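5th June

Kit money day, or it was meant to be.

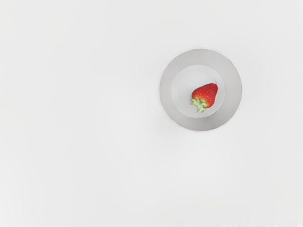
I've spent most of today on the budget and I still don't have a number I'd be happy to read out loud. Gaetano Carbone wants the equipment list by tomorrow lunchtime so he can take it up the hill to Savora, and all I've got is three versions of the same spreadsheet and a headache. The trouble is that I keep costing things we can't yet prove we need. Take the overhead camera. I'd put us down for the dear one, the one with all the depth business, and then this afternoon I sat looking at the simulated top view, one red strawberry in a pale grey bowl on a nearly white table, and thought, well, any old camera could find that! Red on white, what more could you ask for? But the bowl is another matter. Pale dish on a pale table, hardly any shadow round it, and if the arm is going to put fruit into the thing it has to know where the rim is. So do I pay for a better camera or do I buy a dark tablecloth? I wrote "tablecloth???" in the margin and I think I mean it.

Right, the sums, for my own sake as much as anyone's. We've got 2000 left in the pot after the arm deposit went off to Kekholm in April. (I still feel a bit sick about that deposit.) Out of that has to come the gripper fingers, the camera, lights, a mount for the camera that doesn't wobble, and whatever the safety people decide we want round the bench. The soft fingers from Fiore are 28 each and they wear out, so I've put down 14 of them, which comes to 392, and I did that one by hand twice as I didn't trust myself after lunch. Gaetano thinks 14 is greedy. I think he's never had to stop work for a week waiting for a bit of rubber in the post.

Then the camera. The good one is 1000, so half of everything we've got left, gone on one little box on a stick. The cheap one from Balville is so much less that I keep reading the page again to find the catch. No depth, and the lens isn't as nice, and the mounting holes are in a daft place. But we could buy the cheap one now, get going, and put the dear one on next year's list if we find we're squinting at things. I like that plan. Gaetano doesn't, he says if you buy the cheap one you end up buying both. He may have a point, he said the same about the kettle.

What I really want to do is run the simulation properly before we spend another penny. It costs us nothing but electricity and my patience. We could try the bowl in different spots, try it with different fruit, turn the lights down, make the table brown, all that. If the picking works in there with a plain colour view then I'm much happier ordering the cheap camera. If it only works with depth then fine, I'll eat my words and we'll find the 1000 somehow. I know pretend strawberries don't bruise and real ones do, so it won't tell us a thing about the fingers. For those we'll need real fruit and a lot of it, and there's no line in the budget for fruit! I've added one. I called it "consumables" so it would look more serious.

Had a long phone call with the woman at Kekholm about delivery too. The arm itself is fine, still on for when they said, but the power supply is being sold separately now, and did I know that? I did not know that. I was quite short with her and then felt bad and asked about the weather there. She's sending a new quote. I've left a gap in the spreadsheet with a yellow box round it and I'm trying not to look at it.

Lights: I'd forgotten them altogether in version one. The lighting in the simulation is lovely, all soft and even, and our bench is under a window that gets the sun full on it until eleven and then goes gloomy. So either a blind or a couple of those flat panels, or both. I rang home to ask what we paid for the blind in the kitchen and nobody could remember, so I've guessed, which is how all budgets get made I suppose.

Also need to ask Gaetano whether Savora will let us carry anything over if we underspend. I bet they won't. Then it'd be silly to hold money back for next year's camera, and round we go again, back to the dear one. I've moved it in and out of the list so many times today that the total has stopped meaning anything to me.

Where I've got to tonight: fingers yes, mount yes, cheap camera yes for now, blind yes, panels maybe, fruit yes, power supply who knows. Stopped at half past seven and had beans on toast. Would have liked strawberries but there weren't any in.

Must ring Kekholm again first thing, before Gaetano gets in.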